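Falling asleep in the body scan
Posted by Sorin Lazarević, 11th June

I have been going to the evening meditation class at the Rostgate hall in Clakport since April. The seated part is fine. Then we lie down for the body scan, and by the time the teacher gets to the knees I am gone. Last week I snored and the woman next to me tapped my arm.

I do the same thing at home with the Fekska recordings. I have tried the 10 minute one and the 13 minute one. With either one I wake up when the bell rings and have no memory of anything past the feet. Is this a problem I should fix or do I leave it alone? I would like to hear from people who have had it and stopped having it. 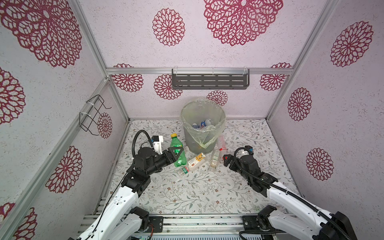 Re: Falling asleep in the body scan
Posted by lowtide_m

I had it for most of a year. What fixed it was sitting up. I do the scan in a kitchen chair now, back away from the chair, feet flat. If I start to nod my head drops and that wakes me. Lying down is the position your body knows for sleep.

Also look at when you eat. Our class starts at 7 and I used to have a full dinner first. Now I have toast and eat properly when I get home.

Re: Falling asleep in the body scan
Posted by benchpress_nan

Disagree with the chair. I have a bad hip and the floor is the only place I can let go of it. If you are falling asleep every time, you are short on sleep. Go to bed earlier for two weeks and then see what happens in class. Teachers should say this more often.
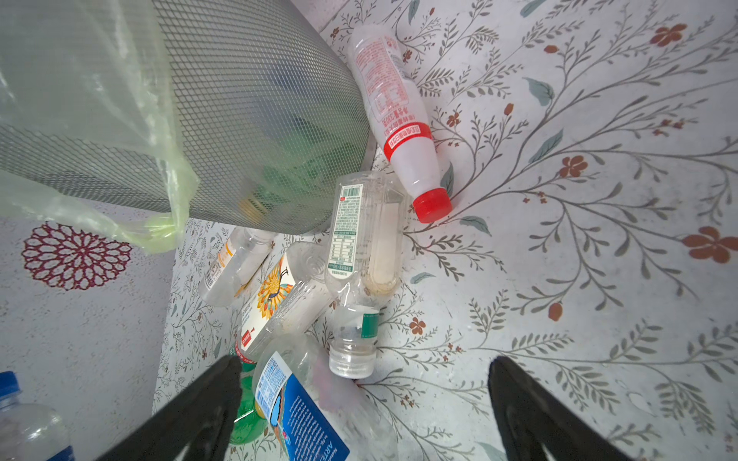 Does it matter which way you start, feet or head?

Start at the head if you tend to drift off. The face and jaw have more going on in them, so you stay with it longer, and by the time you reach the legs the recording is nearly over. Most Fekska tracks start at the feet, so you would have to do it without the voice.

Re: Falling asleep in the body scan
Posted by Sorin Lazarević

Thank you. I sleep six hours on a work night, so nan may have a point. I tried the chair last night and stayed awake, but my back hurt and I spent the time thinking about my back.
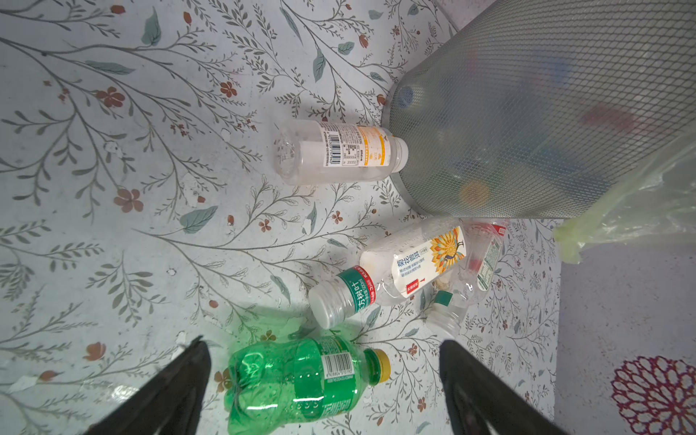
Open eyes are the other thing to try. Plenty of people practice that way and it does not spoil the scan. Keep them half open, look down and a little ahead, and let them rest on one small thing. Plain carpet is hard because there is nothing to settle on. A floor print with small rust-red flowers on thin gray stems is easier, as you can pick a single flower and stay with it while you go through the shoulders and arms. Blink when you need to.
Posted by oatfield

Re: Falling asleep in the body scan
Posted by lowtide_m

For the back, put a folded blanket under you so your hips are higher than your knees. I use a Nepia cushion but a blanket does the same job.

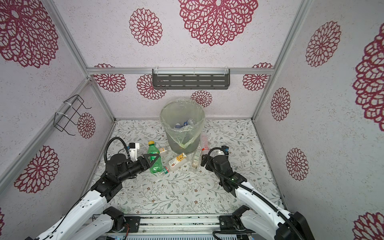 Fold it in three, sit on the front edge, and give it a few evenings before you decide. The first time I did it my legs went numb and I nearly quit. I had been sitting too far back.

Comments

kettle_on: I sleep through it every week and I feel great afterward. I would leave it alone.

benchpress_nan: Then that's a nap, and you can have one at home for free.

kettle_on: My home has two kids in it.

oatfield: Sorin, did you ask the teacher if you can sit by the wall?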